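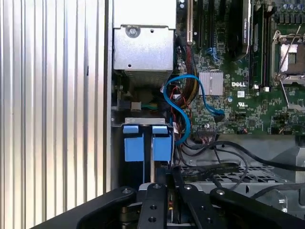 Can a school robotics club teach an arm to take apart old desktop PCs, or is that too hard for beginners?

It's a brilliant first project if you pick one part and stick with it. Ours is the hard drive, because the blue plastic carriers give you something chunky to grip and you don't need a screwdriver. Leave the memory and the processor for next year. We ran it as a 15 week club at Arkside and the students were hooked by the third session!

Asked in Clubs and Competitions, February

More detail from me: I help with an after-school group and we've entered the Jerent Challenge, sorting task. We have 3 scrap towers and a budget of £1,530, most of it gone on the arm. Our gripper keeps closing on cables when it goes in for the drive. Is that a programming problem or do we need different fingers?

Answer 1 (accepted)

Probably neither, try your approach angle first. We were coming straight down and snagging the data cable every time. Tilting the wrist so the fingers come in along the carrier made a huge difference, and the kids worked it out themselves with a cardboard mock-up, which was lovely to watch.

Unplug the tower from the wall before anyone goes near it (I know, but say it every session). Then decide as a group whether unplugging the drive cables is a job for hands or for the arm. The Jerent rules let you do it by hand and lose a few points. Take the deal. 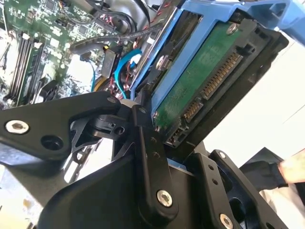 Once the carrier is free, go slowly. Ours used to twist in the grip on the way out, so we dropped the closing force and added a pause before the lift. Log every attempt too, even the daft ones. Our students ended up arguing over a spreadsheet at ten to six and had to be sent home.

Answer 2

different fingers. we got the rubber tipped ones from De Luca and never looked back

Answer 3

Agree with the first answer about angle. Also check whether your towers are all the same model, ours weren't and the carriers sat differently in each. The Andetti forum has a good thread on it, can't find the link now sorry. Good luck, it's a great event!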